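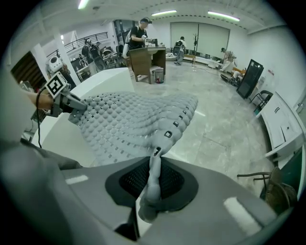

I have become a mat person. I didn't see it coming either! A year ago I couldn't have told you what was under my feet at any given moment, and now I turn mats over in stores to look at the backs while whoever I'm with walks on ahead to the checkout.

The gray bumpy one is to blame. Tainá Marinho bought it for the big room, the one with the gray marble-look tile, and I took one look and thought, well, that's a bath mat that got lost. Then I took my shoes off and stood on it for the length of a phone call and asked her where she got it. (Hirkau, 14 dollars, bottom shelf, next to the sink strainers.)

What I love is the pattern. Rows and rows of rounded bumps with little holes in between, all perfectly regular, and then along one edge the holes get bigger and turn into a line of slots. I have spent far too long wondering what those slots are for. Tainá thinks they're for hanging it up. Heloísa Caldeira thinks they're for joining two mats together, and she has ordered a second one from Brellent just to find out, so I will report back.

The other great thing is that it bends any way you want. You can pick it up by two corners and it just hangs there with a soft dip in the middle, and you can flop it over a table to wipe down one half and then the other. My old door mat at home, the 79 dollar one (I know, I know), has to be wrestled outside like a sofa. I'm still a little bitter about that mat.

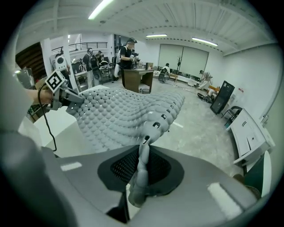 Cleaning it

Okay, so all those holes. Crumbs go in them, and hair, and whatever comes in on people's shoes. I've tried this a few different ways by now and my favorite goes like this.

Pick the mat up and shake it first, bumps facing down. Do this somewhere you don't mind sweeping. Then lay it bumps down on a table, which feels wrong, and go over the back with a soft brush and warm water with a drop of dish soap. Flip it and do the front. The brush matters more than the soap – I used a sponge the first time and it left tiny bits of itself on every single bump, and I was picking them out well into the evening. An old vegetable brush from Dantas is perfect, and so is a nail brush if you have the patience.

Rinse, then hang it over the back of a chair or the side of the tub. Don't put it back down on tile while it's damp underneath. I did that in November and skated halfway to the door with a cup of tea in my hand. I kept most of the tea!

While it's drying, mop where it was. You get a pale grid on the floor if you leave it for weeks, a whole field of little dots, very pretty and a bit disgusting.

Putting it back down is the part I enjoy most, which probably says something about my social life. I hold it by two corners, let the far edge touch the floor first and then lower the rest toward me, so it doesn't fold under itself. After that I stand back, look straight down past my toes and nudge it until it lines up with the tile. 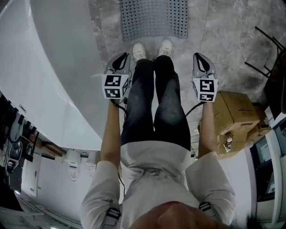 Heloísa says lining it up is a waste of time because it gets kicked sideways by lunch anyway. She's right, and I'm still going to do it.

Next I want to try one under the dish rack at home, cut down to size, and maybe a strip along the bottom of the closet where the boots go. Cloltetden has a green version that I keep putting in my cart and taking out again. If anyone has cut one of these with regular kitchen scissors, please tell me how it went and whether the edges stayed neat. I've got mine out on the counter and I'm a bit scared to make the first snip.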